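Annick Friesen moved to Flarnton 16 years ago and started baking bread the same October. She sells at the Sunday market and still uses the starter a neighbor in Nollum gave her. 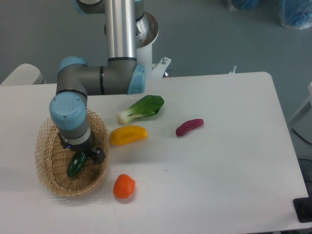
Flarnton Community News Team

"I feed it at 7 in the morning," she said. "If I'm late, the dough is late."

She makes 10 rye loaves a week and won't take orders for more. The oven is small, and she doesn't want a bigger one.
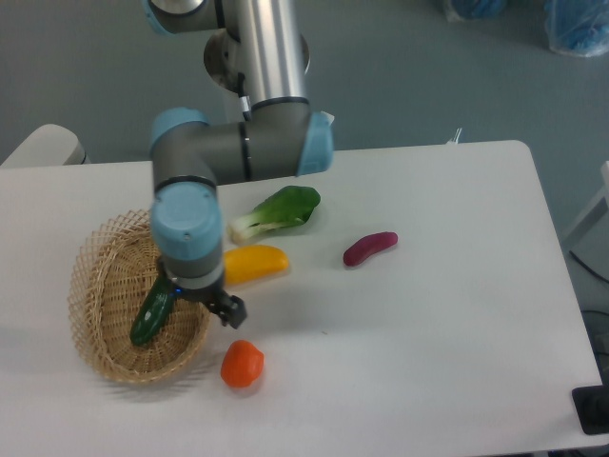
Her flour comes from the mill at Brekden. "I tried cheaper stuff one winter," Friesen said. "People brought it up for months."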